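Two-Arm Manipulation – Handout 6
Course notes, Devulach workshop module. Notes by M. Gallardo

Typed up fast between sessions, sorry for gaps. Ask if something makes no sense.

Where we are

Handout 5 ended with one arm following a path you taught it. Fine. Now both arms at once, same task, same small bit of table. Project groups (Clutdale and Nordin) both get to this stage in May, so please read before you book a slot.

Assessment is the same as before: 2 graded runs per group, plus the written log. The log counts for more than people think.

Why decorating

Soft target, thin parts, no second go at the same spot. A block doesn't care if you press 5 mm too far. Icing does. Also everybody can see at once if it went wrong, no need for a plot.

Terms for this week

Holding arm – steadies or waits. May be doing nothing for long stretches, that is allowed.
Working arm – makes contact.
Shared zone – the bit of space both grippers can reach. Ours is basically everything over the plate.
Handover of the zone – the moment one arm leaves and the other may enter. Most crashes last term were here.
Approach height – where you stop before going down. Set it per arm, they are NOT the same, the left and right tool offsets differ.

Before you start

Home both arms, one then the other. Check the cables by hand through the full wrist turn. A cable that is fine at home position can pull tight over the target, we lost a whole afternoon to this.
Mat flat on the table. If you shift the mat, redo the table calibration. Yes, even a little.
Plate goes down before anything else so you can check the centre point with the grippers empty.
Spare decorating sticks in reach of the people, out of reach of the arms.
Emergency stop: one person on it, doing only that. Swap every few runs.

Recording

Group set from last term has 166 demonstrations in it. Of those 62 were usable for the stick placing step. The rest mostly thrown out for pauses (operator stopped to think, arm hangs in mid air, the model learns to hang in mid air). So: plan the move, then move. If you must think, end the recording and start again.

Keep the names as task_arm_run. Nordin group, please, no more "final_final2".

Say in the log which arm was the working arm. It can change during a run, note when.

Contact

Thin things going into soft things:
 – come in along the axis of the stick, not from the side
 – slow down at approach height, slower again just before the surface
 – open the fingers only as far as you need. Fully open fingers knock over whatever you placed last
 – lift straight up before you go sideways

Gripper closed for touching the top, open for collecting. Sounds obvious. Check the log from last term.

Force readings on these grippers are noisy close to zero so don't use them as your only sign of contact. Watch the wrist current as well, and use your eyes.

Running the cake task

Pick your working arm first and write it down. Other arm stays to its own side of the plate with fingers clear. Order of placing is up to the group but tall pieces late, otherwise you are steering round them for the rest of the run. The card in front of the plate stays where it is, it's a handy check on reach: if a finger drags over it your path is too low.
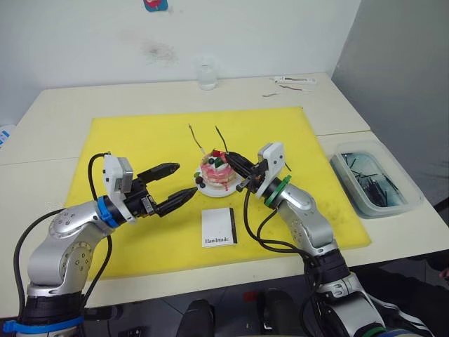
Right arm in on the top with its fingers together, left one open by the plate. Compare the two wrists and think about which would have to leave first if you wanted to swap roles.

Anoma Sheikh: I'd make the swap rule stricter than the handout has it. Leaving the zone should mean the whole wrist is out, not only the fingertips. On the Warano exercise we counted fingertips and the housings still bumped. Costs a second or two per swap and I think it's worth it.

Agreed, will go in the next version. Use Anoma's rule for graded runs.

For next time

1. Sketch the shared zone for your own setup, seen from above. Pencil is fine.
2. Write the handover as a short list of steps, one line each, saying which arm moves.
3. Pick one failed run and find the moment it became unfixable. Usually earlier than the moment it looks bad.
4. Read the section on timing in Handout 4 again, we will need it for waiting conditons.

Logs in by 4 pm the day before your slot. Late logs go to the back of the queue.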